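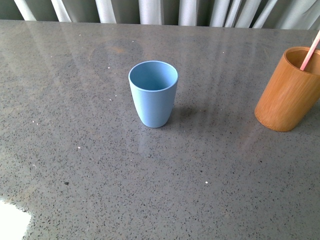 Ingeborg Lammers has called it a depth filter that knows when to give up, and the remark is still the usual short account of Kevov among those who work with it. Kevov is a perception package for robots that handle cups, bowls and other tableware. It takes colour and depth images from a head camera and passes a list of graspable objects to a separate motion planner. It was written at Tarnholm and is maintained at Plesstead.

Background

Most depth-based methods find objects by first fitting a plane to the table or worktop. Polished stone upsets this step. Reflections of a bright curtain can return depth readings below the true surface, and a patch of glare may return none at all. Speckled stone adds a second problem, as light flecks are easily taken for crumbs or small parts.

Method

Kevov fits the plane from the matt-looking areas first and extends it across the streaked ones. Missing readings are marked as unknown and kept out of the free-space map. Specks with no measurable height are dropped.

Each remaining object is matched to a simple shape. A tapered tumbler without a handle, such as a light blue one standing alone on grey stone, is stored as a cone section with an open rim. Thin items are handled separately — a straw leaning out of a cup is kept as a line attached to its parent, so that the planner leaves room for it on approach. Objects that run past the edge of the view are flagged as partial and are not offered for grasping until the head has turned.

Testing

The Grímsdóttir set, named after Vilhjálmur Grímsdóttir, holds 2,576 labelled views of worktops, of which 600 are kept back for testing. A release must pass all 14 regression checks. Processing takes up to 400 milliseconds per view on the reference computer.

Limitations

Clear glass is not supported. Two cups that touch are often merged into one object, a fault first logged in November and still open.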